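Household Routines and Material Life
Unit 6 handout: Putting things away
Instructor: Lok-yiu Tai
Revised March 22, 2025

Read before class. Bring your floor plan from Unit 5, even if you hated drawing it.

1. What the reading claims

The Lamton pamphlet is the shorter of the two readings and the more confident. Its argument is that clutter in a living room is a storage problem: give every object a home and the room will stay clear. The authors visited 30 households, handed out bins, and came back in July. Most of the rooms looked better.

I have doubts. People who know a visitor is coming pick up first. The authors mention this in a footnote and then carry on as though they hadn't. There was also no group of households that got a visit and no bins, so we can't tell what the bins did. You may decide the pamphlet is right anyway. Plenty of sensible advice has poor evidence behind it. Just don't cite it in your paper as if it settled the matter.

2. Open containers and closed ones

Landley divides household containers into open (baskets, trays, bowls by the door) and closed (lidded boxes, drawers, trunks). Her survey had 277 usable replies out of 400 sent. She reports that open containers get used more often and sorted less often. Both halves sound plausible to me, though "sorted" was left to the person filling in the form, and I suspect it meant anything from folding blankets to looking in once and sighing.

Note her term "drop distance," the number of steps between where a thing is last used and where it is supposed to go. She thinks anything over six steps fails. Where six came from is never explained. Treat it as a guess.

3. Seasonal objects

This is the part of the unit students tend to skip, and it's where the storage argument gets weakest. A TV remote is used every night, so it can have a home. A Santa hat is used for a few weeks and then spends the rest of the year being in the way. Is its home the box in the attic, or wherever it lands after the party?

Ruppert would say the box, labeled, by a fixed date. I've read his chapter three times and still can't find what happens in a household where the box is already full, or where there is no attic. His own examples all come from houses with a spare room. Many of us live in apartments where the sofa, the holiday things and the winter coats compete for the same few feet of floor.

What people seem to do is use a halfway stop. Something soft goes into something round and open near the sofa, and it may stay there until spring. The organizing books call this failure. I'd call it a stage, and I'd want to know how long it lasts before judging it. 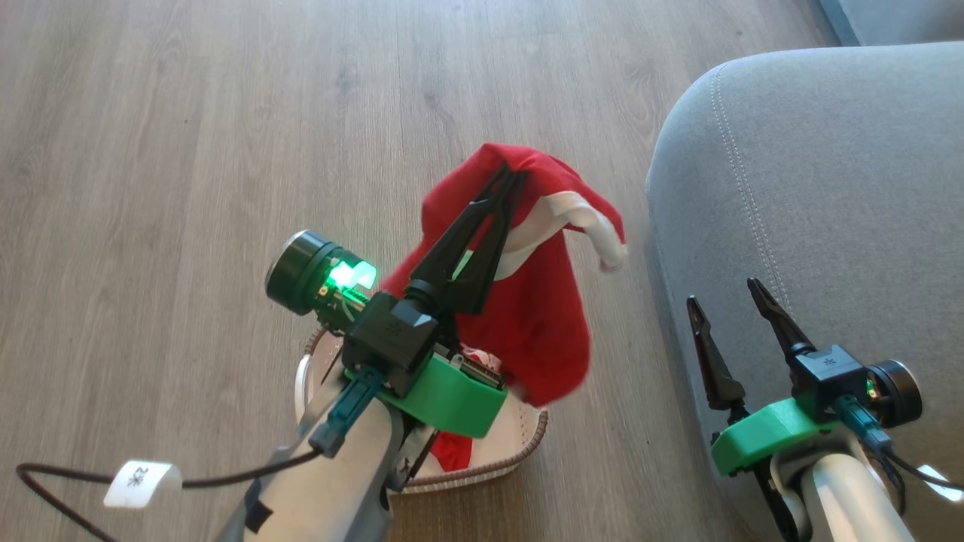 Does a basket on the floor count as storage?
It depends on whether anyone can say what belongs in it. If the household agrees that the basket takes soft things waiting to go elsewhere, it is storage with a short term. If things go in and no one could tell you why, Landley's word for it is "deposit," and for once I agree with her.

4. The Hindero material

Hindero sells baskets, so read the excerpt with that in mind. The claim that a family can save 1,000 minutes a year by using its three-basket method has no source. Ask yourself who held the stopwatch. The excerpt is still useful for its vocabulary, and the section on rims and handles is decent: a stiff rim keeps the mouth open, so a person can drop something in with one hand.

5. For next time

Choose one open container in the place where you live. For a week, write down what goes in and what comes out. Don't tidy it first. If you live with others, tell them what you are doing, and then say in your notes whether telling them changed anything (it probably will).

Write two pages. I want to see at least one place where your notes disagree with Landley or with the Lamton pamphlet. If they agree with everything, look again at what you left out.

Drop distance should be paced, in your normal shoes, and written on the floor plan in pencil. Late floor plans go in the tray outside my office, which is an open container, so put your name on yours.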